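Open day at the Malness simulation lab

4 January 2024

The simulation group at Malness opened its lab to members in October. The program consisted of one talk, two demonstrations on the large display, and a question session that ran over its slot. This item covers the demonstrations and the part of the talk that explained them. Slides are available from the Malness office on request.

The group develops control software for robot arms and grippers. Most of that work now takes place in simulation, on a package the group maintains itself and calls Brovov. Hardware trials are run later, at the Zillitz site, and only with controllers that have passed a fixed set of simulated tests. A controller has to complete 1000 trials in Brovov before hardware time is booked for it. The previous requirement was 100, which the group considered too few once object positions were varied between trials.

The first demonstration dealt with the view along the gripper. Many of the group's controllers use a close camera in addition to a general one, and a large share of the talk was spent on what such a camera delivers when there is nothing to grasp. The fingers occupy the same part of every picture, and the background changes as the arm moves. A controller trained only on successful grasps tends to read floor texture as an object edge. The group therefore keeps views with open fingers and no object in its training material. 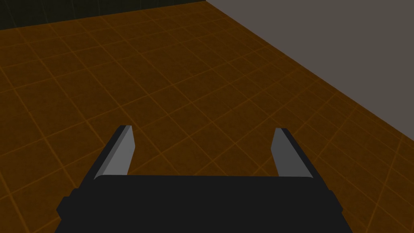 Brovov, gripper view: fingers open over the tiled floor, nothing between them.

Floor and wall textures are drawn from a library and can be exchanged between trials. The tile pattern is one of the harder backgrounds. Its lines converge with distance and cross in the gap between the fingers, where the controller expects to find an object. Plain backgrounds gave fewer false detections in the group's tests. Lighting is varied separately, and this affects the finger pads as well: under a side light the two pads can differ clearly in brightness although their material settings are identical. A visitor asked whether the pads could be given a fixed brightness to remove the effect. The reply was that this had been tried and dropped, as the controllers then performed worse at Zillitz.

The second demonstration used a two-arm robot at a table. The table task is named Avcı in the group's documents and is built around mixed small objects of different heights and outlines. Object sets are assembled from a library of 3000 models. Each model carries a mass, a friction value and a simplified collision shape, and the collision shape is where most of the manual effort goes. For a box the simplified shape and the visible shape are practically the same. For a figurine with legs they are not, and a coarse collision shape will close the space between the legs and allow grasps that no physical gripper could make.

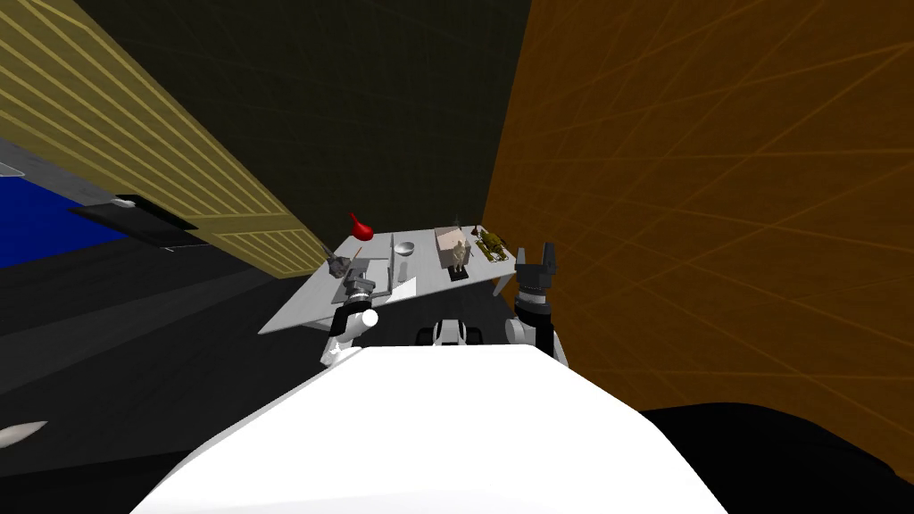
Tall, thin items are a separate difficulty. A rod offers very little width to a camera and is easily missed in the depth estimate, and it also obstructs the path of an arm reaching for something behind it. Flat items cause the opposite trouble. A white card on a white tabletop has almost no contrast, and its height is close to the noise level of the simulated depth sensor. The group scores both classes separately from boxes and bowls so that good results on easy shapes do not hide poor ones.

Arm coordination was treated briefly. Each arm has its own planner, and a supervising layer reserves volumes of space above the table. If both planners request the same volume, the arm with the shorter remaining path is given priority and the other one holds. Holding costs time, but the group prefers it to replanning, which in earlier versions could leave both arms alternating between two plans without finishing either.

Questions from members mainly concerned computing cost and the transfer to hardware. On cost, the lab stated that a standard batch is 2000 trials and runs overnight on its present machines. Rendering takes the larger part of that time and contact calculation the smaller part. Deformable objects are not supported in the current version of Brovov, so cloth and cable tasks cannot be tested in it.

On transfer, the lab said that friction remains the weakest part of the model. Values are measured for a few reference materials at Zillitz and estimated for the rest. Members with measured friction data for coated paper or glazed ceramics are asked to contact the Malness office, quoting the task name Avcı.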